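Cell 4 gets its elbow back

Friday, October 13, 2023 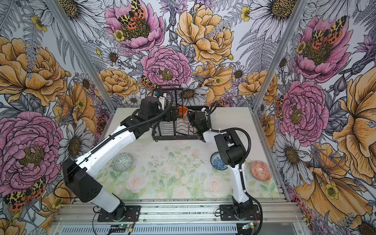
Both arms at the dish rack in Cell 4, with the orange bowl in place.

Hello again from the bench end of the building! A few of you have stopped me in the hallway to ask why Cell 4 was dark for so long, and since I promised Femke Verbeke I'd finally write something for the newsletter, you're getting the whole story, cables and all.

For anyone who hasn't been down to see it, Cell 4 is the dish cell. Two arms, one table, a wire rack at the back, and a handful of small bowls that get moved in and out of the rack all day long. The Plakik people use it on weekday mornings and the Jaltatano project has it after lunch, so when it goes down I hear about it twice.

It started with a fault on the right arm. Every so often the elbow would drop off the bus in the middle of a move, the whole arm would go limp for a second, and then the software would (quite properly) refuse to carry on until somebody came over and reset it. I checked the counter when I pulled the log and that arm had done 3,678 cycles since its last proper service. I'd written "service at 3,000" on the door in marker. In my handwriting. So yes, that one's on me.

My first guess was the elbow motor, so I swapped it for the spare. Same fault, same afternoon. My second guess was the little control board under the base, and I spent a whole morning on that one, reseating every connector, and felt very pleased with myself until the arm flopped over again while I was putting the screwdriver away.

It was the cable. The power and data lines run up the outside of the arm inside black corrugated conduit, and the conduit makes a big arc around the elbow. On the right arm I'd tied it down too tightly last time, so each time the arm reached across for the rack, the conduit pulled straight and tugged on the plug. You couldn't see anything wrong with the plug at all. I only found it by holding the connector between two fingers and having Femke jog the arm slowly toward the rack, and I could feel it pull. Such a satisfying little tug, after all that!

The new run has a much more generous loop. I left almost 11 centimeters of extra slack at the elbow, with one soft tie near the base and another by the wrist. If you ever need to re-tie it, please fold the arm all the way in first, then stretch it all the way to the rack, and only then snug the ties. Leave the zip tie gun in the drawer. I mean it.

While everything was apart I did the rest of the list. The base plates are bolted to the aluminum rail along the front of the table, and two of the bolts on the right side had worked loose, so I took them all out, cleaned the threads and put them back with the blue thread locker from Carrilho. I marked each one with a dab of paint pen. If a line is broken, the bolt has moved, so come and find me. I also gave the gripper fingers a good wipe, because they'd picked up a film of something and the bowls were sliding.

Then came homing and calibration, the slow part. Both arms have to agree on where the rack is, and their grippers end up very close together back there. I set the left arm first, then brought the right one in at quarter speed with my hand on the stop button the whole time. The first two tries it came in a hair low and bumped the rack. We lifted the approach point a touch, tried again, and it went in clean. I may have cheered. Femke says I did.

I've been running it with the small patterned bowls, same as before, and the orange one is my favorite for testing because it's so easy to spot between the bars of the rack. The wallpaper stays too, in case anybody was wondering (there was a rumor). I've become very fond of the moths.

A few small requests for everyone who books the cell:

Please brush down the table mat when you finish your session. Crumbs are fine during a run, but they find their way under the rack feet and then the rack isn't where the arms think it is.

If you shift the rack, even a little, run the homing routine again before you go to full speed.

If an arm goes limp, write down the time and what it was doing before you reset it. The log only keeps the last few minutes and I'd love to have the rest.

Next up is the same cable job on the left arm. It hasn't complained yet, but I tied that one too, on the same day and in the same mood. I've asked Basgate for fresh conduit and they're saying December, so until then I'll be checking the left elbow plug every Monday before the Plakik crew gets in. If you see me with my arm in the enclosure, give me a shout before you touch the console, please!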